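Bastimari robotics club, bench check before the towel task
Sheet 4, November. Arm: Fitgate, club number 2602.

1. Emergency stop. Pressed and reset from both sides of the bench. OK.
2. Speed limit. Set to the student setting. OK.
3. Finger tape. Secure on both fingers, wrinkled near the tips. Pass, look again next session.
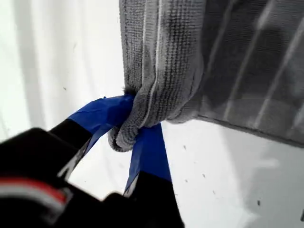

Item 3: blue tape on both fingers, corner of towel gripped.

4. Cables. Clear of the elbow joint through a full sweep. OK.
5. Grip force. Kept at the value on the Naidoo card. OK.
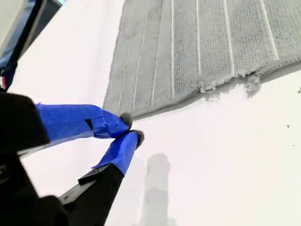 6. Test cloth. We use the same towel for every team so the scores can be compared. Stripes are handy for lining up the fold. The bottom edge is frayed, with tufts of fluff hanging from it, so trim before the next run. Comment: teams must not swap in their own cloth.

7. Work surface. Wipe down before each team starts. Not passed: dark specks and one larger bit to clear.
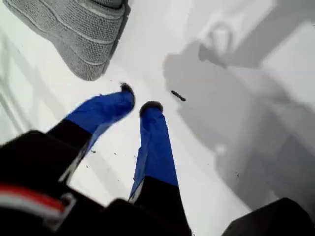
Item 7: small black piece to the right of the fingertips, specks between the fingers.

8. Pratent log file. Saving correctly, last entry 3686.

Result: may be used once 6 and 7 are done.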